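Ludetell 桌面清扫记录 README

分享 14 评论 2

本目录整理桌面小件清扫的画面和文字标注,内容围绕簸箕、手刷和散落的颗粒物。

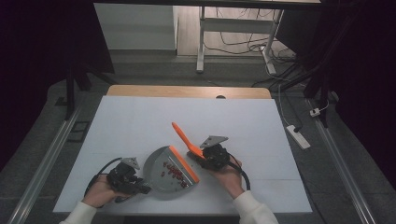

图1 白板台面,橙色手刷与带橙色胶边的灰色金属簸箕,簸箕内有红褐色小颗粒。

## 内容

共 3,055 条记录,每条包括一张静态画面和一段中文说明。说明由 Pendo Chege 和 Stela Coman 撰写,Elibariki Uri​o 统一用词。目录名沿用项目早期的叫法 Nyaga,脚本里写死了这个路径,请不要改名。

- images/ 画面
- notes/ 文字说明,UTF-8 编码,一条一个文件
- terms.txt 用词表
- split.txt 训练与验证的划分

训练部分 2,000 条,其余归验证。同一次清扫的画面只会出现在其中一边。

## 工具

簸箕是浅口圆边的,前沿有一条橡胶唇边。标注时把它分成三部分:斗、唇边、柄。唇边单独列出,是因为清扫的难点多半在这里:小颗粒容易停在唇边前面,再刷一次才进得去。唇边翘起时在说明里写“未贴合”,看不清就写“不确定”,不要猜。

手刷分柄和刷毛两部分。柄的方向以柄尾所指为准,刷毛方向以毛尖所指为准,两者都要写。早期有一批说明只写了柄的方向,Stela 在 June 补过一轮,仍可能有遗漏。

## 颗粒物

用词表里有“豆粒”“谷粒”“碎屑”“颗粒”四个词。能认出种类的用前三个,认不出的一律用“颗粒”。颜色照实写,不从颜色推断种类,红褐色的不要直接写成红豆。

颗粒不逐个清点,只写分布:

- 散开:颗粒之间大多有空隙
- 聚拢:颗粒大多挨在一起,外围可以有零星几粒
- 在斗内:已越过唇边
- 压边:落在唇边上,或一部分在唇边上

“散开”和“聚拢”可以与后两项同时使用。例如斗内的颗粒铺成一片,写“在斗内,散开”。

## 状态

状态只按单张画面判断。刷毛靠近唇边,标“刷与簸箕相邻”;台面上看得到颗粒,标“台面有余”。不要写“扫完了”或“正要扫”,单张画面判断不了先后。这一条争议最多,Jabari Mrema 主张保留动作词,后来改为放在可选字段 guess 里,统计时不计入。

## 已知问题

- 颜色较深的刷毛常常和阴影混在一起,边界标得偏大。
- 有 30 条说明把“唇边”写成了“胶条”,意思相同,检索时两个词都要搜。
- 白色台面偏亮的画面里,浅色颗粒容易漏标。
- 用词表第一版没有“压边”,旧记录里这种情况可能归在“在斗内”。

## 修改与反馈

改说明请直接改 notes/ 下的对应文件,并在提交信息里写明编号。新增用词先发给 Mwangi Temba,由他加进用词表后再使用。画面文件不接受替换,发现损坏请报编号。

评论 2 | 分享 14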